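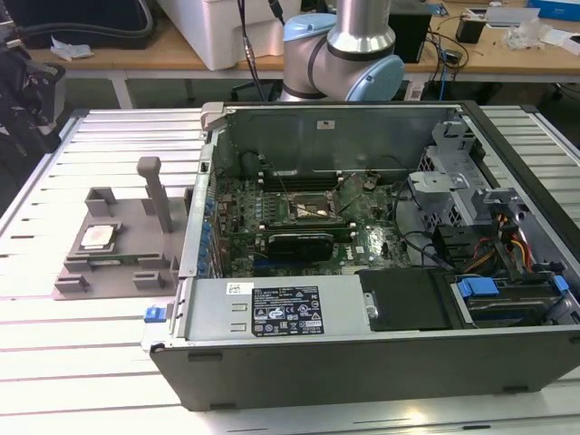

Desktop tower on its side with the side panel off. The CPU socket is in the middle of the board.

Saslow desktop teardown notes
Maintained by Shiuli Munasinghe and Arsen Pavliuk, Pakoscombe
Last updated July 31, 2021

Contents
Photos and written notes on taking apart office desktops and putting them back together. There are 1817 photos, sorted into nine folders by job: panels, memory, processor, drives, power supply, cards, cabling, cleaning and rebuild.

Naming
Folder, machine number, step number. Machines 5 and 7 share a case, so check the notes file before using either.

Terms used
Release tab: any blue plastic part that frees a drive.
Socket: the square metal frame and its lever.

Known gaps
The cabling folder is thin before March. Power supplies were left closed throughout. Labels and barcodes have not been blurred.

Corrections go to Arsen.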